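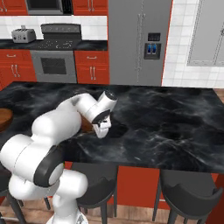
Latifa Lahlou

My mother's test for a house guest was the tea towel. Anyone could offer to help. What she watched was whether they picked up the towel without asking where it lived, dried the glasses before the pans, and hung it up again somewhere it would dry. By that measure I have known about four satisfactory human beings, and I was not one of them until I was well past thirty.

I thought of her test while reading the latest round of promises about kitchen robots. Every few years we are told they have arrived. They have arrived at trade fairs, certainly, and in kitchens drawn on a computer, where the cabinets are a brave red-orange, the worktop is black marble and there is nothing on the island but a couple of wooden things for the arm to think about. I would like to live in one of those kitchens. There is no post on the counter. No child has ever stuck a magnet shaped like a crab to that fridge. The toaster has four slots and, so far as I can tell, not one crumb.

I don't mean to sneer at the pretend kitchen. It is a sensible place to practise. My friend Fitzgerald Achterberg spent two years at a small firm called Pondisik teaching a simulated arm to pick up bowls, and he explained to me, with the patience of a man who has explained it at many weddings, that a real arm drops a real bowl and then somebody has to sweep. The simulated one can drop bowls all night. His dropped 3000 before breakfast on its first day and the only cost was electricity. By December it was picking up nearly all of them.

Then they bolted a real arm to a real table and gave it a real bowl, and it went back to being a toddler. The bowl was shinier than expected. The table had a slight wobble. Someone had washed the bowl and not dried it properly, which brings us back to my mother.

The trouble with a chore is that it is hardly ever one job. "Clear the table" sounds like a single instruction, and any ten-year-old will treat it as a single injustice. But it includes deciding whether that half inch of gravy is worth keeping, whether the napkin is paper, whether the wet ring under the jug matters, and whether Uncle Hamdy has finished or is only resting. A machine can be taught the lifting. I have yet to meet one that could be trusted with Uncle Hamdy.

Factories are supposed to be easier, and they are, chiefly because factories were rearranged long ago to suit machines. I was once shown round a packing shed belonging to Brallix, who make shelf brackets. The arm on the end of the line packed 124 boxes an hour and never once asked about its break. Next to it stood a woman with a marker pen whose job was to turn round any bracket that came down the belt backwards. She had been there seven years. The arm was on its third replacement. When I asked what the arm would do without her, the manager said they were looking into it, in the voice my husband uses about the gutter.

That seems to me an honest account of where we are. A machine will do one piece of the work, very well, on the condition that a person stands beside it doing the rest. Nobody should be surprised by this, as it describes the dishwasher. The dishwasher is the best domestic robot yet built, and it still needs a human to load it, and a second human to come along afterwards and load it correctly.

What annoys me is the price of pretending otherwise. A neighbour bought a Detgate floor mopper last year, having been told it would give him back his evenings. He now spends them picking up chair legs, cables and the dog so that the mopper can get round. He is very fond of it. He has given it a name. I would not call the floor clean, but it is the tidiest I have ever seen it, and I suppose he did that himself.

So, can they do the chores yet? They can do bits of them, in good light, with the worktop cleared. I expect the bits will get bigger. Fitzgerald thinks so too, though he has gone off to work on lifts, which go up and down. If somebody does build a thing that can dry a glass and put the towel back where it was, I'll have it in the house tomorrow. It can start with the drawer under the microwave, where we keep the takeaway menus, the dead batteries and a key that fits nothing.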